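Shared workroom – fire and electrical walk-through
Building: Memano annex, second floor
Date of visit: Dec 15, 2022
Walked by: Kazue Tsuchiya
Copy to: Hiyori Hirano

Marks: OK, FIX, or ? where I was told something and couldn't check it. There are more ? marks than last time.

1. Exit door opens fully from inside – OK
Opens fully, closes by itself. The sign on it says "keep clear at all times." The floor wax outside the door has two scrape marks the width of a cabinet, so I have my doubts about "at all times."

2. Exit sign lit – OK
Lit on house power. I asked for the battery test and was told it passed in September. No sheet.

3. Extinguisher by the sink – FIX
Tag 623. Needle is in the green, pin is in place, and the inspection tag has initials with no month. Initials alone prove that a person owns a pen. Have Fliltby come back and fill it in properly.

4. Smoke detectors – ?
Three heads. The panel downstairs lists this room as normal. The panel also lists a room that was knocked through years ago as normal.

5. Power strips – FIX
One strip plugged into another behind the bookcase, same as last visit. The reply to my last report said "resolved." Please unplug the second one and take it out of the room. Moving it to the other side of the bookcase does not count.

6. Table height and walking space – OK
67 cm clear between the tables and the wall at the tightest point, measured with my own tape. Would like more. Acceptable under our own house rule.

7. Cords at table level
See comments.
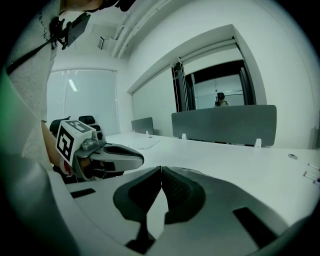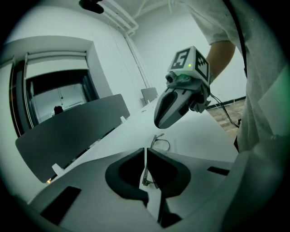
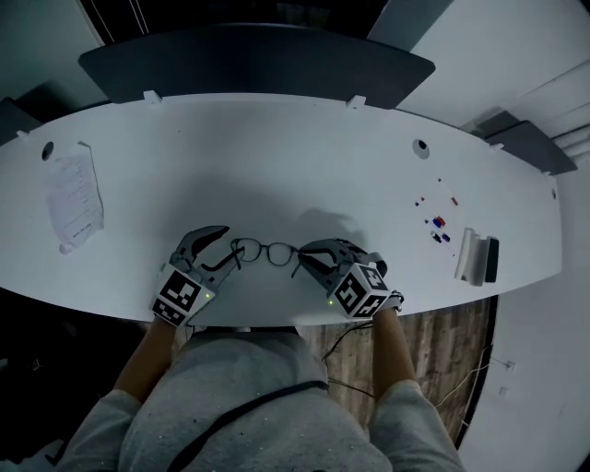

Comments on 7 – FIX
Any cord that runs from a tabletop to the floor should go down at the back, against a leg, with a clip. Arnovari quoted us for clips and a floor channel at $3,836, a figure I don't believe for one room. A bag of 13 clips from the hardware store would do most of it. Hiyori, please get a second quote before anyone signs.

8. Space heater – FIX
I was assured there isn't one. There is one, under the coats. Iwasaki label, plug warm-colored at one prong – retire it.

9. Outlet covers – OK
All present. One by the window is cracked at the corner but tight.

10. First aid box – FIX
Bandages fine. Eye wash expired. Burn gel missing, though the list taped inside the lid has it ticked.

11. Evacuation map – FIX
Shows the old stairs.

Next visit: will not be announced. Items 3, 5 and 8 to be closed by then, with a photo or a receipt for each. "Resolved" in an email won't be taken as closed.

K.T.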